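Stimside Housekeeping Support
Ticket 419
Opened: 6 January 2024
Status: Closed
Category: Laundry / dye and lint transfer
Unit: furnished let, one bedroom
Washer: Sarau front loader
Detergent: Plornik liquid, colour

Fault as reported

White duvet cover came out of the wash with a grey cast along one long edge and dark fibres on the surface. Two pillowcases from the same load were affected to a lesser degree. No coloured items were knowingly loaded. The previous load in the machine was darks, including a new black top with printed lettering.

Entry 1

Drum inspected. Dark fluff found in the fold of the door seal. Pump filter opened and drained; a small wad of the same fluff removed. Seal wiped with a white cloth until the cloth stayed clean.

Entry 2

Rinse-only cycle run on an empty drum with one old white tea towel. No fibres on the towel and no colour change. Machine ruled out as a continuing source.

Entry 3

Handling checked next. The tenant has one basket, white plastic with slotted sides, kept on a wooden stool. Darks go in it before the wash and come back to it afterwards. The bedding had been carried to the machine in the same basket. 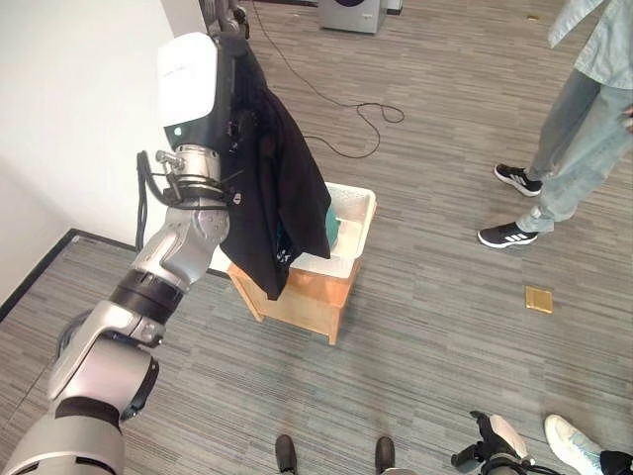

Can a plastic basket pass lint from one load to the next?
Slotted sides hold fibres along the inner edges of each slot, and a damp sheet dragged over them will pick them up.

Basket rinsed under the shower and brushed along the slots. Fluff collected from the bottom corners was black, matching what came out of the filter.

Entry 4

Dye test on the black top. A damp white cloth was pressed on an inside seam for 30 seconds and lifted. Faint grey mark. The test was repeated on the printed area with no mark. The fabric is shedding both fibre and a little loose dye.

Top washed alone, inside out, at 30 degrees, spin set to 580. Same seam test afterwards: fainter mark, still present. Advised a second separate wash before it goes in with other darks.
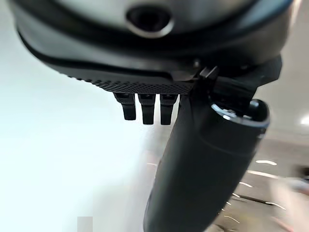

Smaranda Iordache replied on the ticket that she had the same grey edge on a fitted sheet in September and lost most of it with a 2 hour soak in oxygen bleach, though the first attempt failed through using cold water. She asked whether the duvet cover had been tumble dried before anyone noticed the mark, as heat had made hers harder to shift.

Entry 5

Confirmed with tenant: cover was line dried. Soak carried out as per the reply above, warm water, cover fully submerged and turned once. Then washed on the whites programme with no other items. Grey cast no longer visible in daylight. Some fibres remained and were lifted with a lint roller once dry.

Pillowcases given the same wash without the soak. Acceptable.

Entry 6

Bedroom procedure amended. The tenant had been sorting clean clothes on top of the bed, so dark items were lying directly on the white duvet. Sorting to be done elsewhere. The beige bed skirt was checked for transfer and left in place; it does not need washing this time.

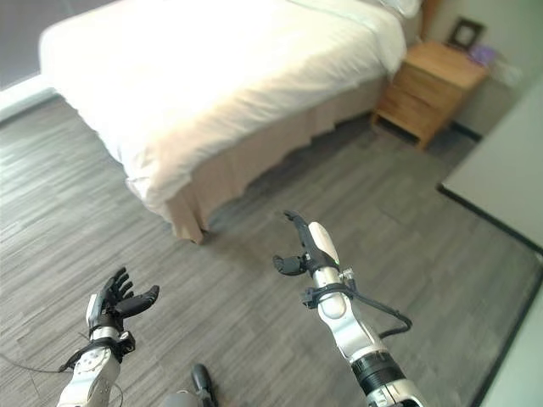
When the skirt is next due, it goes in by itself on a cool wash. The pleats crease badly if it is left in the drum, so take it out as soon as the cycle ends and hang it from the top edge.

Agreed with tenant

Darks and whites to have separate baskets. Second basket ordered through Mac Giolla.
Door seal wiped after every dark load.
Pump filter checked monthly.
New black items washed alone twice.

Ticket closed. Reopen under the same number if the grey edge returns.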